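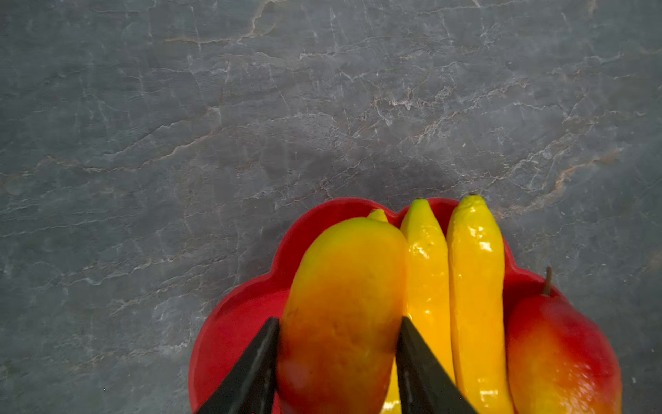

3 min read

Every office I've worked in has had a wellness week. Ours at Wiegand came in June, and it opened with an email promising 17 "moments of nourishment." One of them was a link to a breathing app. Another was a parking update, which I think got in by mistake.

I don't doubt that the people who plan these things mean well. I doubt the math. The vendor, Skerkement, told us that 75 percent of staff at its client firms "feel more supported" afterward. More supported than when? By whom? I wrote to ask and got a brochure back. It had the same number in it, only larger.

Meanwhile the things people in my department complain about haven't moved. The late shift still gets posted two days ahead. Friederike Rothe, who sat next to me for years, asked for a fixed schedule so she could take an evening class. She was offered a resilience workshop. She now works at Brorwood, on a fixed schedule.

Free fruit is the part everyone defends, and I'll admit I like a banana at ten in the morning. But fruit is cheap, and I suspect that's most of its appeal to the people signing off on it.

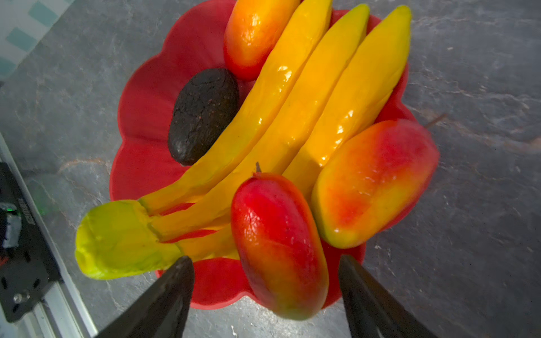

Bananas in a red bowl: the wellness budget's favorite food.

Skerkement charges $120 a head. Our site has more than 500 employees, so you can work out what a week of this costs and then ask what else the money might buy. One extra person on the late shift would be my vote. I'd also take chairs that go up and down.

The usual answer is that we can have both. Maybe so. I've been hearing it through four managers and two logos, and so far we've had the one. Next year's program has already been announced, with a new session on managing change. I've been asked to sign up early.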